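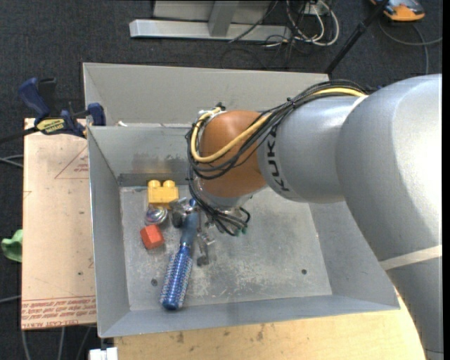
Foto: Praka / Ratanaporn-Labor

Greifen lernen aus Fehlversuchen

Ein Verfahren der Forschungsgruppe Ratanaporn verzichtet auf Objektmodelle und bewertet Griffe allein aus Tiefendaten und Kontaktkräften. Die Ergebnisse sind solide, die Grenzen klar benannt.

August 2023

Der Griff in die Kiste gehört zu den älteren Aufgaben der Robotik. Bei sortenreiner Ware ist er weitgehend gelöst: Das Bauteil ist als CAD-Modell hinterlegt, die Bildverarbeitung schätzt dessen Lage, der Arm fährt eine berechnete Pose an. Bei gemischtem Inhalt versagt dieser Ablauf, sobald ein Gegenstand nicht in der Datenbank steht. Eine Bürste neben einem Spielzeugbaustein und einem glänzenden runden Metallteil ist für ein modellbasiertes System schlicht undefiniert.

Die Gruppe Ratanaporn hat im Juni einen Bericht zu einem Verfahren vorgelegt, das intern Plaltine heißt. Es erkennt keine Objekte. Eingangsgröße ist ein Tiefenbild des Behälters, Ausgangsgröße eine Liste von Griffkandidaten, jeweils mit Position, Anstellwinkel, Öffnungsweite und einer geschätzten Erfolgswahrscheinlichkeit. Ausgeführt wird der höchstbewertete Kandidat, für den die Bahnplanung eine kollisionsfreie Anfahrt findet.

Trainiert wurde in zwei Stufen. Die erste lief vollständig in der Simulation, mit zufällig erzeugten Körpern aus zusammengesetzten Quadern, Zylindern und Kappen. In der zweiten Stufe führte ein KUKA-Arm 2000 Griffe an realen Gegenständen in einer Metallkiste aus. Protokolliert wurden neben dem Ausgang auch die Kräfte am Handgelenk zwischen Erstkontakt und Anheben.

Diese Kraftverläufe sind der eigentliche Beitrag der Arbeit. Üblich ist ein binäres Signal: Objekt gehalten oder nicht gehalten. Plaltine zerlegt den Misserfolg weiter. Ein Finger, der auf der Oberseite eines Gegenstands aufsetzt, erzeugt ein anderes Profil als ein Objekt, das beim Schließen wegrollt oder beim Anheben aus den Backen rutscht. Insgesamt unterscheidet das Modell 7 Fehlerklassen. Jede wird als eigene Zielgröße mitgelernt und fließt getrennt in die Bewertung ein. Ein Kandidat mit hohem Rutschrisiko lässt sich durch eine größere Schließkraft retten, ein Kandidat mit hohem Kollisionsrisiko wird verworfen.

In der Auswertung erreichte das Verfahren bei zuvor nicht gesehenen Gegenständen eine Erfolgsquote von fast 77 Prozent im ersten Versuch. Das Vergleichsnetz mit gleicher Architektur und binärem Signal blieb darunter. Der Abstand war bei länglichen Objekten am größten -- dort also, wo der Schwerpunkt weit vom Griffpunkt liegen kann und ein optisch plausibler Griff trotzdem kippt.

Schwieriger bleibt glänzendes Metall. Reflexionen hinterlassen im Tiefenbild Löcher oder Scheinflächen, und das Modell bewertet beides mit zu hoher Sicherheit. Die Gruppe behilft sich mit einer Maske, die Bereiche mit stark streuenden Messwerten abwertet. Das senkt die Zahl der Kollisionen, führt aber dazu, dass blanke Teile oft bis zuletzt in der Kiste bleiben. Im Bericht wird dieser Effekt nicht gesondert ausgewiesen; er lässt sich nur aus der Reihenfolge der Entnahmen im Anhang ablesen.

Auch die Behälterwand ist ein Problem. Liegt ein kleines Objekt dicht an einer schrägen Blechwand, fehlt dem zweiten Finger der Platz. Plaltine kennt keine vorbereitenden Bewegungen, das Teil wird also nicht zur Mitte geschoben. Findet sich kein zulässiger Kandidat, meldet das System die Kiste als nicht entleerbar und hält an. Für einen Laboraufbau ist das hinnehmbar, für eine Linie im Schichtbetrieb nicht.

Der Logistikausrüster Pimholm prüft das Verfahren derzeit an einer Station für Retouren. Dort kommt eine Größe ins Spiel, die im Labor kaum interessiert, nämlich die Taktzeit. Die Bewertung der Kandidaten selbst ist schnell. Zeit kostet die nachgelagerte Bahnplanung, vor allem wenn die ersten Kandidaten der Liste verworfen werden müssen. Hinzu kommt die Kabelführung am Handgelenk. Ein außen geführtes Bündel begrenzt die nutzbaren Drehwinkel der letzten Achse, und diese Grenze ist im Training der ersten Stufe nicht abgebildet. Ein Teil der hoch bewerteten Griffe ist mit realer Hardware daher gar nicht anfahrbar.

Die nächste Fassung soll die Achsgrenzen bereits in der Simulation berücksichtigen und die Schiebebewegung als zusätzliche Aktion aufnehmen. Offen ist, wie sich die Fehlerklassen auf andere Greifer übertragen lassen. Die Kraftprofile hängen von Fingergeometrie und Belag ab, ein Wechsel auf Sauggreifer würde die Einteilung vermutlich hinfällig machen. Die realen Griffdaten will die Gruppe mitsamt den Kraftverläufen veröffentlichen, einen Termin dafür gibt es noch nicht.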